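Following Foreign News at Home: Household Tips

1. Set fixed times
Check peace talks coverage at 7 a.m. and again after dinner. Statements from foreign ministries are often revised by evening.

2. Sort the clippings
Keep one open metal bin per country on the table. Date each cutting in pencil and note the agency.

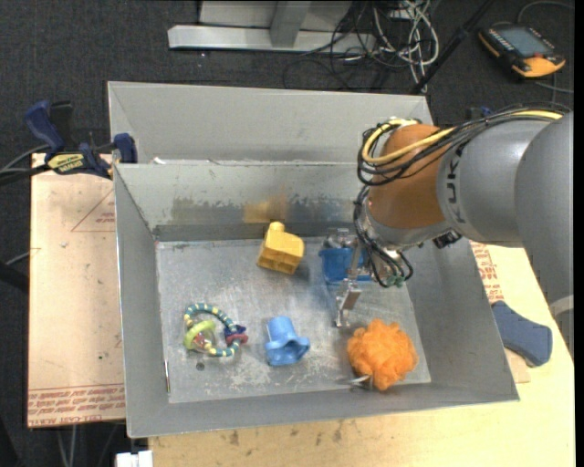
3. Store by treaty
Flatten creased newsprint under a board for 20 hours - no steam. A Lindermont box file holds 348 cuttings. Start a new one each November.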